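Sorting the big gray bin – what goes where??
posted by Ilaria Bassi, June, 9:40 pm

ok so everything odd ends up in the gray bin. flat panel, metal rod, a yellow-orange plastic thing with hollow compartments, some clear squarish thing with a ring on top. want it sorted by the weekend. how do you all split yours up
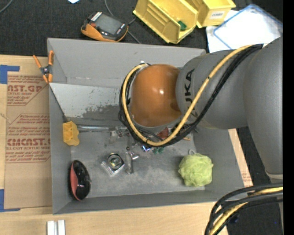

junitz70 reckons sort by size first, material later. Big flat stuff out, stand it against a wall, then you can see what you've got.

karam_shed wrote:
size is a waste of time. did that with 3 bins at the Nendthorpe place and had to redo the lot. Material. metal in one, plastic in another, done

junitz70 wrote:
you had 200 little parts tho. she's got a few big awkward ones. different job

Ilaria Bassi wrote:
mostly awkward yes. the panel has a dark worn patch on one corner, lower right. keep or toss?

karam_shed wrote:
toss. you'll never use it

garholm302 wrote:
keep!! worn patch is nothing, cut round it. I've got shelf backs made out of worse – still up

karam_shed wrote:
and that's how you end up with a garage like yours

garholm302 wrote:
fair

junitz70 wrote:
clear stuff goes in on top whatever you do, or in its own box. scratches if a rod rolls over it. also dont lean the molded piece under anything heavy, those hollow bits crack

Ilaria Bassi wrote:
ok going with material, clear thing gets its own box. panel stays for now – sorry karam. will start tomorow after work

We use cookies to improve your visit. Accept / Manage settings
Contact us | © Garholm Workshop Forum | Back to top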